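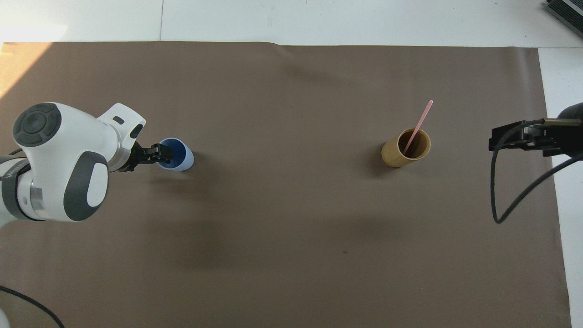

Open day draws 157 visitors to Sawatzky workshop

Mar 30, 2023

The robotics workshop at the Sawatzky building in Moltesholm opened its doors to the public this week, and 157 people signed in at the front desk over the course of the afternoon. It was the first open day since the workshop moved across town from Rundberg in February.

Most of the visitors went straight to the two-arm demonstration, where a pair of robot arms were put through small household jobs with cups and drinking straws. The staff ran the session in short rounds, with a break between each one for questions.

Nuria Lencho, who heads the workshop, said the jobs were picked to be easy to follow from a distance.

"Everybody knows what it looks like to pick up a cup," Lencho said. "So people can tell for themselves whether the arm is doing it well or badly. With a factory part you would have to take our word for it."

The arms are steered by an operator during practice. The movements are recorded, and the recordings are later used to teach the arms to do the same job without a person at the controls. Lencho said the group has 3,000 recordings so far and plans to keep adding to them through the summer.

Gadisa Woldemariam ran the controls for most of the afternoon. He told visitors that thin items give him more trouble than cups do. A cup can be held by the rim and will forgive a grip that is a little off, he said, but a straw has to be met at the right angle or it slides away.

Visitors aged 7 and up were allowed to try the controls on a separate practice arm near the entrance, with a staff member standing by. Each turn lasted two minutes. The line for it ran out into the hallway by midafternoon, and the staff kept the station open past the posted closing time so that everyone waiting could have a go.

Hiwot Gebreyes came with her two sons and a neighbor's daughter. She said the children had expected something faster.

"They thought it would be like the movies, and it goes pretty slow," she said. "But then they tried it, and they stopped complaining about slow."

Not all the questions were about the machines. Several people asked about parking and about noise, both of which came up when the move was first announced. Lencho said the arms themselves are quiet and that the air compressor, which some neighbors on Grineck Street had complained about, is now switched off at 6 p.m. A sign with the workshop's phone number has been put up by the side door for anyone who wants to report a problem.

Kedir Woldegiorgis, a retired machinist who lives on the same street, said he had come mainly to ask about the compressor and ended up staying for three rounds of the demonstration. He spent some time talking with Woldemariam about grippers and how much force they should use on thin plastic.

"I would set it lower than they do," Woldegiorgis said. "He showed me why they don't. I still would."

The workshop employs six people full time and takes students from the technical college for one term at a time. Hemi Whitcombe, who handles student placements, said seven students left their names at the open day — more than the workshop has room for this year. Applications for the fall term can be picked up at the front desk or requested by phone.

A second open day is planned for the fall. The date has not been set.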